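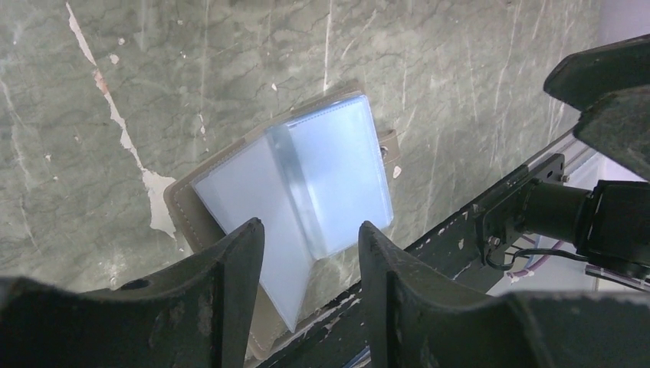
Monday, August 2, 2021

Day off, used it on the cards. I have been meaning to do this since June, when I stood at the till in Colus trying to find the right one and held up the whole queue. Rain from breakfast onwards, so there was no excuse to be in the garden.

Started by emptying everything into a heap. Purse first, then the zip pocket of the green bag, then the dish by the front door, then the kitchen drawer. The kitchen drawer was the worst. It came to 48 cards in all, and I wrote that down on the back of an envelope so I could see how far I got. Seven were for shops that have shut. Two were library cards for the same library, Cliltow, one in my old address. Both work on the website, as far as I can tell, but I kept the newer one.

Cut up the shut shops, the expired railcard, and a gym card from a gym I went to for one winter. The kitchen scissors don't like plastic and left a sore place on my thumb. Used the old dressmaking pair for the rest.

Stopped for tea and a cheese roll.

Rang Gollis after that to ask about the points on their card. On hold for a long time, same bit of piano over and over. The woman was pleasant once I got her. There are 990 points on it, and I need 1,000 before they will give me a voucher, so I shall have to go in and buy something small. Light bulbs probably, as we are down to the last one for the landing. She said points last until the end of the year now. I asked her to take my old phone number off the account and she did it while I waited.

Then the sorting proper. I made three piles: carry every day, keep at home, don't know. The third pile was much bigger than it ought to have been and I had to go through it twice. Mostly café stamp cards with one or two stamps on them. Threw out all but the one from Szabó, where I do go, and where I am 3 stamps off a free coffee.

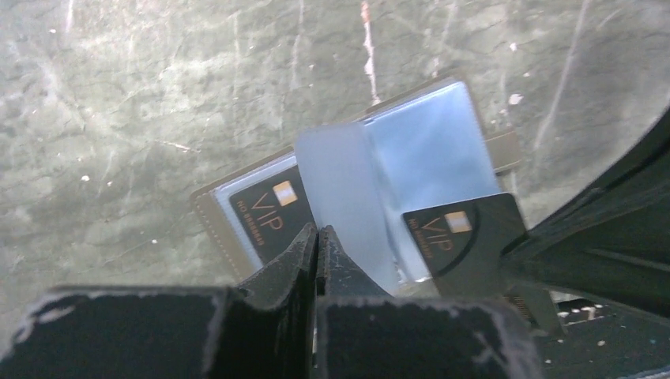 The card wallet took longer than the sorting did. I had thought I would just slide things in and be finished by two, but I kept changing my mind about the order, and every time I moved one I had to move its neighbour as well. It is a decent wallet, brown on the outside with light stitching near the edge, and pale plastic inside that makes everything look a bit blue. The black VIP cards went in with a flap over the middle, so one is half tucked under it - you can still read the VIP in copper lettering, and there is a little orange-gold square on it like a chip. They look far grander than anything else I own. I am not sure I need them in there at all, but they do show up well and I won't mistake them for the bus pass.

Bank card and bus pass are going back in the purse, where I can reach them without unfolding anything. Doctor's appointment card behind those. Everything for keeping at home is in an envelope with HOME CARDS on it, in the bureau, left side, under the guarantees. Writing it here because I will have forgotten by the weekend.

Also found in the kitchen drawer: a key that fits nothing, the spare fuse I bought another one of last month, two birthday candles, and a receipt from Colus for £174, for the bedroom carpet. I had looked everywhere for that when the edge came up by the door. Too late for it now, I should think, but I put it with the guarantees anyway. Wiped the drawer out with a damp cloth and put fresh paper in the bottom.

Rain stopped at half past four. Went out and picked the beans, enough for tonight and a bag for the freezer. Something has been at the lettuces again.

Sausages, beans, the last of the new potatoes. Bins tomorrow, recycling week. Must remember the light bulbs.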